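Ulton Velvet-Feel Table Cover

Soft cloth cover for rectangular tables, sold by the Nadirow household linens range.
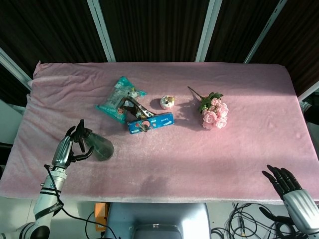
Product details

The Ulton is a plain table cover with a short, soft pile on the upper side and a smooth woven back. It suits dining tables, craft tables and market stalls. Edges are hemmed on all four sides and there is no fringe or trim.

Colours: pink, moss, slate, cream
Fibre: polyester
Wash: 30 degrees, gentle cycle
Stock code: 294

Sizes

Small fits a two-seat table. Medium fits most four-seat tables. Large is made to order at our Cloltham workroom, so please allow extra time. Measure the top of your table and add the drop you want on each side, then double the drop before adding it to the length and width.

Care

Wash separately the first time. Do not tumble dry or bleach. Steam from the back to lift creases, as a hot iron will flatten the pile. Brush crumbs off in one direction with a soft clothes brush. Blot spills with a dry cloth and do not rub.

Delivery and returns

Orders placed before 2 pm leave the same day, Saturday included. Delivery is free on orders over £40. Unwashed covers can be returned in their packaging. Large covers cannot be returned unless faulty.

Trade orders: ask for Clem Henare at the Cloltham workroom.

See also: Higuchi table runner, Higuchi napkins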